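Bidmont opens refurbished packing room for household storage orders

September 24, 2019

Bidmont has finished the refurbishment of its packing room and will move all of its storage box orders there this week. The room replaces a smaller space at the back of the Fivus building, where boxes had been packed by hand on two shared tables.
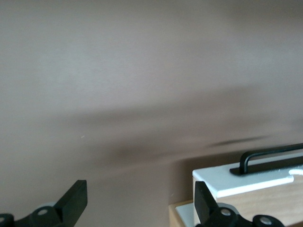
What has changed

Work began in June. The old shelving was taken out, the floor was levelled and the walls were filled, sanded and repainted. Staff asked for a plain, matt finish in a quiet colour, and a taupe-beige was chosen after trial patches were left up for a fortnight. The former gloss white showed glare from the ceiling lights and made it hard to check the grain and colour of a box before it was wrapped.

The room now has six packing places, up from two. Each has its own supply of paper, card corners and tape, so packers no longer need to cross the room for materials. Finished parcels leave by a separate door – the old room had only one, and trolleys often had to wait.

What is packed there

The room will handle two ranges. Cai is a set of wooden boxes with handles, sold for kitchens, hallways and bedrooms. Mima is a smaller range of lidded boxes for desks and shelves. Both are sent out fully assembled.

Bidmont packed 1,263 boxes in June, its busiest month so far. Orders at that time were leaving up to 17 days after they were placed. The company aims to bring this down to six days by the end of the year.

Changes to packaging

Plastic bubble wrap will no longer be used for either range. Boxes will be wrapped in brown paper, with folded card around the corners and a loose paper pad inside. Handles will be wrapped separately, as most of the damage reported by customers was found on or near them.

Customers who order more than one Cai box can ask for them to be nested, where sizes allow. This means fewer parcels and less card to throw away. There is no extra charge for nesting, but it must be chosen when the order is placed.

Orders and collection

Orders already placed are not affected and do not need to be changed. Local customers may collect from the front desk at the Fivus building on weekdays, as before. Parcels are held for 20 days, after which they are returned to stock and the payment is refunded.

Press enquiries should be sent to the Bidmont office at the Fivus building.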